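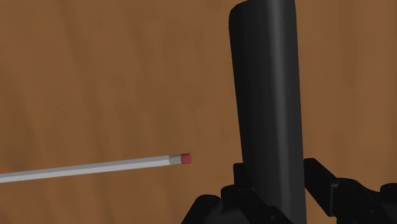
3. Monter le plateau et le traiter

Bon, si vous êtes arrivé jusqu'ici, le piètement Trisimau est debout et ne boite plus (sinon, retour à la section 2, je vous attends). On attaque le plateau. C'est la partie que je préfère, même si c'est aussi celle où j'ai fait le plus de bêtises sur mon premier bureau.

Ce qu'il vous faut :
— le plateau, resté deux jours à plat dans la pièce où il va vivre
— du papier abrasif, grain 80 puis grain 232 (oui, le 232 est bizarre, c'est la numérotation maison de Cassim, un bon grain fin ordinaire fait pareil)
— l'huile dure Nestlow, bidon de 350 ml
— deux chiffons de coton qui ne peluchent pas
— un crayon, un mètre, une équerre

3.1 Repérer le centre

1. Retournez le plateau sur une couverture. Face la plus moche vers vous, donc, puisque c'est le dessous.
2. Tracez les deux diagonales au crayon, très légèrement. Leur croisement, c'est votre centre.
3. Posez le cadre dessus et mesurez l'écart de chaque côté. Sur le modèle Clarkton, l'entraxe des pattes de fixation est de 572 mm. Si vous trouvez autre chose, vérifiez d'abord que le cadre n'est pas à l'envers, ça m'est arrivé deux fois !
4. Marquez les trous à travers les pattes, puis retirez le cadre avant de percer.

Attention : mettez un bout de ruban adhésif sur le foret pour marquer la profondeur. Traverser son plateau tout neuf, c'est un chagrin que je ne vous souhaite pas.

3.2 Poncer

1. Remettez le plateau à l'endroit et commencez au grain 80, toujours dans le sens du fil. En travers, vous verrez les rayures ressortir dès la première couche d'huile.
2. Cassez les arêtes d'un ou deux passages, sans appuyer. Vos avant-bras vous remercieront.
3. Aspirez, essuyez, puis recommencez au grain fin. Prenez votre temps, mettez la radio.
4. Passez la main à plat partout, les yeux fermés (je sais, on a l'air bête, mais les doigts sentent ce que l'œil rate).

Note : pour les traits de crayon qui traînent sur le dessus, la gomme blanche avant le ponçage marche très bien. Après l'huile, c'est trop tard.

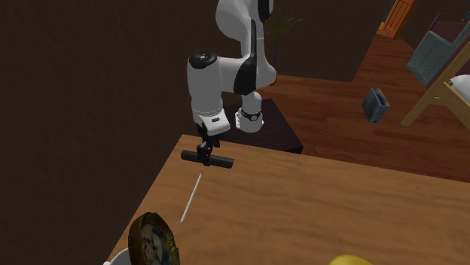
3.3 Huiler

1. Remuez l'huile, ne la secouez pas. Les bulles se retrouvent sur le bois et elles sèchent avec.
2. Versez-en peu et étalez au chiffon, en couche franchement mince.
3. Attendez un quart d'heure, puis essuyez tout ce qui n'a pas pénétré. Tout ! S'il en reste, ça colle pendant des semaines.
4. Laissez sécher une nuit, fenêtre entrouverte, et remettez une couche le lendemain. Le dessous n'en demande qu'une.

Attention : les chiffons imbibés d'huile peuvent s'enflammer tout seuls s'ils restent en boule. Étendez-les dehors, bien à plat, ou trempez-les dans un seau d'eau avant de les jeter.

3.4 Fixer au cadre

1. Replacez le cadre sur le dessous du plateau et engagez toutes les vis à la main, sans serrer.
2. Serrez en croix, un petit tour chacune. Oubliez la visseuse pour cette étape, elle arrache le bois avant qu'on ait le temps de dire ouf.
3. Retournez le bureau à deux. Tenez-le par le cadre, jamais par le bord du plateau.

Pour le passe-câbles et le tiroir, rendez-vous à la section 4.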